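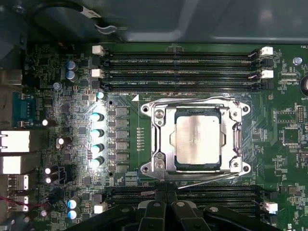

Wednesday evening, and I have the old workstation open on my kitchen table again. This time I want to do the processor properly.

Struan Forsyth sold it to me in November for 200 pounds. He used it for drawings at Braltus and he told me it was always too loud.

First lesson: the board says CPU1 in very small white letters. I was searching for this label a long time, because the manual speaks of CPU1 all the time and gives no drawing.

Memory slots are above the socket and also below it. The upper bank has four, with white and black latches in turns. My manual says to fill the white ones first. I had filled the black ones. So, my mistake.

The metal on top of the processor still looks a bit hazy to me. I am not sure if this is old paste or only the light. Does somebody know? I have alcohol wipes, but I don't want to rub too much.

Agnes Paterson wrote to me that I should open the lever slowly and keep one finger on it. Thank you Agnes, I will do so.

I ordered new paste from Lusov, 4 grams. It is more than I need, so if you live near and want some, please write.

Tomorrow the paste should come. Until then the lever stays closed and we eat in the living room.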